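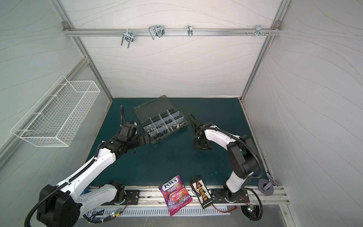

Chapter 8
Planning and Paying for a Robot Cell

By the end of this chapter you should be able to draw up a budget for a small robot cell, read a supplier's quotation and decide which costs belong to the first year and which come round again.

8.1 The price of the arm and the price of the cell

A first quotation usually lists the arm and its controller. The buyer then finds that the arm needs a gripper, the gripper needs cables, and all of it needs something rigid to stand on. Guarding, lighting, parts trays and spares follow. In this book we call these the surrounding costs, and we put them in the budget from the start.

Consider Westerberg, a firm that packs fixings for furniture makers. Its production planner, Leif Lindqvist, was given 3000 euros for the surrounding costs of one cell. He asked Urkiteck and Plenetti to quote for the same list of items. Urkiteck was cheaper, but its price left out delivery and the side panels. Once these were added, the two offers were 80 euros apart.

Lindqvist chose Plenetti, whose delivery time was shorter by 3 weeks. The cell was wanted in May, before the summer orders, and a late start would have meant paying for hand packing.

8.2 Fixed and recurring costs

Fixed costs are paid once. They include the frame, the table, the mounting rail and the work of installation. Recurring costs include gripper pads, replacement cables, software licences and the hours spent on maintenance. Enter each item under one heading only, and write down how often you expect to pay for it.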